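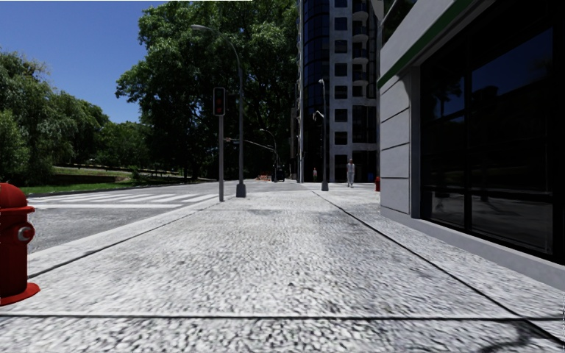

車道沿いに消火栓と信号柱が並ぶ歩道(コンピューターによるレンダリング画像)

赤色矮星の惑星に大気は残るか 長期観測が問い直す「居住可能」の条件

2020年2月22日

銀河系の恒星の多くは、太陽よりもはるかに小さく、暗い。赤色矮星と呼ばれるこれらの星は、水素をゆっくりと消費するため寿命が極めて長く、その周囲には岩石質の惑星が数多く見つかっている。生命を宿す可能性のある惑星を探す研究者にとって、赤色矮星は長く有力な対象とされてきた。

一方で、懸念も根強い。赤色矮星は若い時期に激しい活動を示し、表面で突発的な爆発現象、すなわちフレアを繰り返す。液体の水が存在しうる距離にある惑星は、星が暗い分だけ星の近くを回ることになり、強い紫外線やX線、高速の荷電粒子にさらされる。惑星の大気がこうした環境に耐えられるかどうかについて、研究者の見解は一致していない。

この問題に観測の側から取り組んでいるのが、ドリラドリー天文台を拠点とする共同観測計画「ドルティス」である。計画では、地球から比較的近い赤色矮星37個を選び、口径2メートルの望遠鏡を用いて継続的に明るさの変化を測定している。観測夜数は1月末の時点で600夜に達した。

計画を統括するタレク・ソリマン氏は、対象を絞り込んだ理由について次のように説明する。

「宇宙望遠鏡の観測では、多数の星を一度に調べることができます。しかし、一つの星を見続けられる期間には限りがあります。フレアの頻度は数か月単位で変わることがあり、短期間の記録だけでは、その星が平均してどの程度活発なのかを判断できません」

測定の対象となるのは、主に青色から近紫外線にかけての光である。フレアが発生すると、この波長域で星は急激に明るくなり、その後、数分から数時間をかけて元の明るさに戻る。増光の大きさと持続時間が分かれば、放出されたエネルギーを見積もることができる。ドルティスでは観測画像を自動処理し、増光の候補を抽出したうえで、担当者が人工衛星の通過や薄雲による変動を一件ずつ除外している。

これまでの解析で浮かび上がったのは、同じ程度の質量をもつ星の間にみられる大きな差である。数夜に一度の割合で強いフレアを起こす星がある一方、観測期間を通じてほとんど変化を示さない星もあった。自転の速い星ほど活動が激しいという傾向は従来の知見と合致するが、自転が遅いにもかかわらず、まれに大規模なフレアを起こす例も確認された。

「静かな星という分類には注意が必要です」とソリマン氏は述べる。「長い沈黙の後に一度だけ起きる現象が、惑星の大気に無視できない影響を与える可能性があります。その頻度を知るには、待つほかありません」

観測結果を惑星の側から読み解く作業は、大気モデルを専門とするアイシュワリヤ・ナンビア氏のグループが担当している。同氏らが用いる計算コード「ドレセント」は、星から届く放射の時間変化を入力とし、惑星の上層大気の加熱、分子の解離、宇宙空間への流出を順に計算する。従来のモデルの多くは、星の放射を一定とみなすか、平均化したフレアを周期的に与えていた。ドレセントでは、実際に観測された増光の間隔と強さをそのまま反映できる。

ナンビア氏によれば、結果は惑星の初期条件に強く左右される。二酸化炭素を主成分とする厚い大気は、赤外線を放射して上層を効率よく冷やすため、比較的流出しにくい。反対に、水素を多く含む軽い大気は加熱によって膨張し、短期間で失われやすい。窒素を主体とする地球に似た大気は、両者の中間に位置する。ある計算例では、フレアの間隔を観測値に合わせたところ、放射を一定とした場合に比べて大気の流出量が約40パーセント増加した。

ただし、流出がそのまま大気の消滅を意味するわけではない。惑星の内部には揮発性の物質が蓄えられており、火山活動を通じて地表に供給される。供給が損失を上回れば、大気は維持される。いったん失われた大気が、星の活動が弱まった後に再び形成される可能性も指摘されている。

「大気の有無を、星の性質だけで決めることはできません」とナンビア氏は語る。「惑星の質量、内部の組成、形成された場所がすべて関係します。私たちのモデルが示せるのは、どの条件の組み合わせであれば大気が残りうるかという範囲です」

惑星の磁場が果たす役割についても議論が続く。磁場は荷電粒子の直撃を防ぐ盾とみなされることが多い。しかし、磁力線に沿って粒子が極域に集中し、かえって特定の元素の流出を促すとする研究もある。太陽系では、磁場をもつ地球と、全球的な固有磁場をもたない金星がともに大気を保っている。ナンビア氏らは、磁場の効果を簡略化した形でしか計算に取り入れておらず、この点を今後の主要な課題に挙げる。

星の近くを回る惑星では、自転と公転の周期が一致し、常に同じ面を星に向けている場合が多いと考えられている。昼側と夜側の温度差が極端になれば、夜側で大気の成分が凍結し、地表に降り積もるおそれがある。十分な厚さの大気があれば、風が熱を運び、凍結は避けられる。大気が薄くなるほど熱の輸送は弱まるため、フレアによる流出は惑星全体の気候にも影響を及ぼすことになる。

検証には、惑星の大気を直接調べる観測が欠かせない。惑星が星の手前を横切る際、星の光の一部は惑星の大気を通過し、含まれる分子に応じて特定の波長が吸収される。この手法はすでに巨大な惑星で成果を上げているが、岩石惑星では信号が微弱であり、星の表面にある黒点の影響と区別することも難しい。計画中の大型宇宙望遠鏡や地上の次世代望遠鏡に期待が寄せられている。

ドルティスの測定記録は、こうした観測の準備にも用いられる。惑星の通過とフレアが重なれば、得られる信号は乱れる。対象とする星の活動の傾向をあらかじめ把握しておくことで、観測時間の配分や、データの補正方法を検討することができる。

計画では今後、分光器「チョードリー」を望遠鏡に取り付け、フレア発生時の温度変化を詳しく調べる。現在の見積もりでは、フレアの温度に一律の値を仮定しているため、惑星に届く紫外線の量を過小に評価している可能性があるという。装置は現在、ドリラドリー天文台の実験室で波長の較正が進められており、調整を終え次第、活動の激しい星から順に試験観測を始める予定である。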